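Evanthia Konstantinidis has specified fasteners for 9 years, most of them at Lambrakis, where she runs the joint testing bench. Her complaint about the way bolted joints are taught is that the bolt gets all the attention.

"People learn the torque table and stop there," she says. "The washer is treated as packaging. It comes in the bag, so it goes under the nut. Then the joint loses preload and they blame the bolt grade."

A flat washer has two main jobs in her account. It spreads the load from the nut or head over a larger area, and it gives the turning part a consistent surface to turn against. The second job is the one she finds underrated. Most of the torque applied to a nut is spent on friction, in the threads and under the bearing face. If the face is rough paint on one joint and bare metal on the next, the same wrench setting gives two different clamp loads.

"You can't see clamp load with a torque wrench. You see torque. Everything between the two is friction, and the washer is the part of the friction you can choose."

Hardness comes up early in any conversation with her. A soft washer under a high-strength bolt yields beneath the nut during tightening and goes on settling afterward. Her group at Lambrakis ran 64 joints with soft washers and the same number with hardened ones, all tightened to one torque value and left overnight. She will not give the figures, which belong to a customer, but says the soft group was worse on both average loss and spread.

"The spread is what should worry you. A loss you can predict, you can allow for."

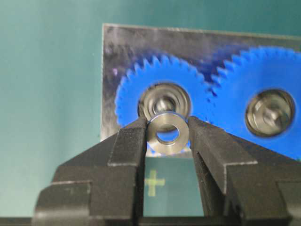
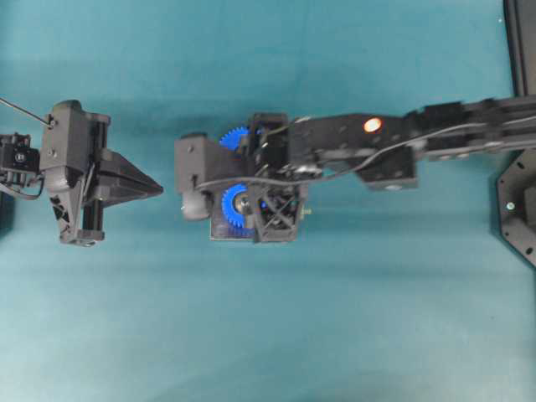 Small metal washer (first photo).

On split lock washers she is brief. Once the joint is tight the split ring is flat, and from then on it is a flat washer with a gap in it. Under sideways vibration she has seen nuts back off over split washers in fewer than 200 cycles. Wedge-locking pairs did better on the same rig, provided they were fitted with the cams facing each other.

"That proviso matters. Dionysis Psarras audits our assembly cells, and he finds reversed pairs every June, when the summer staff start. We now buy them glued together."

She is also particular about which way up a plain washer goes. Stamped washers have a slightly rounded edge on one side and a sharper edge on the other, left by the punch. Her drawings put the rounded side toward the bolt head, where it clears the fillet under the head. Chrysanthi Kontogiannis, who writes the work instructions, wanted the note removed as too fine to enforce. It stayed in for structural joints and came out for covers and guards.

Her advice for small shops is modest: match washer hardness to bolt grade, keep plated and plain stock in separate bins, and stop reusing washers that show a ring from the nut.

"If there's a groove, it has yielded. Put it in the scrap – it costs less than the time you spend looking at it."

She is now working on slotted holes, where a standard washer can dish into the slot. The current draft calls for a thick plate washer over any slot longer than 2 bolt diameters. Psarras thinks the limit should be shorter, and testing continues.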